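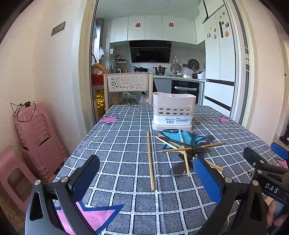 Chopsticks and other utensils on the table for the sorting task at the Unano open day.

Visitors to Hirngate had a close look at hand-held robot grippers last weekend, when Unano opened one of its working kitchens to the public. The open day drew 291 people in small groups of up to 12.

Unano records everyday jobs being done with grippers that a person holds and works by hand. The recordings are then used to teach robot arms the same jobs. The task chosen for the visit was putting chopsticks and other utensils into a plastic holder on a dining table.

Staff gave a short talk in the hallway before each group went through. They said the kitchen had been kept as an ordinary home kitchen, with the usual things left out on the worktops, so that the robots would not learn to work only in tidy rooms.

Chopsticks are harder than they look, the groups were told. They are thin, they roll, and when two of them cross it is easy to pick up both. The person holding the gripper has to line up both pads before closing them. 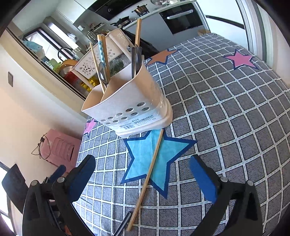 Since March the Hirngate team has made 1,906 recordings of table tasks, of which 1,219 were judged good enough to keep. The others were dropped for reasons such as a missed grip or a hand getting in the way of the camera.

Visitors were allowed to try a gripper for themselves at a second table in the next room. Most managed a spoon at the first attempt. Chopsticks took longer, and the queue for that table went back to the front door by the middle of the afternoon.

Havetent, which is paying for part of the work, had a stand outside with leaflets on training places. Several parents asked about a minimum age, which is 16 for the spring course.

Questions to the staff were mostly about when such a robot might be on sale and what it would cost. They gave no date or price.
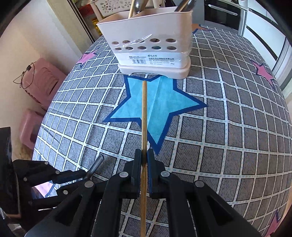
Uddin said the slow pace had been the surprise of the visit, and that an hour of watching one small job had explained more than any of the films online. It would be useful, Uddin added, to see a robot arm try the same table next time.

Unano said it hoped to do that at its next open day, planned for March. Places will be free but must be booked.

Oct 4, 2021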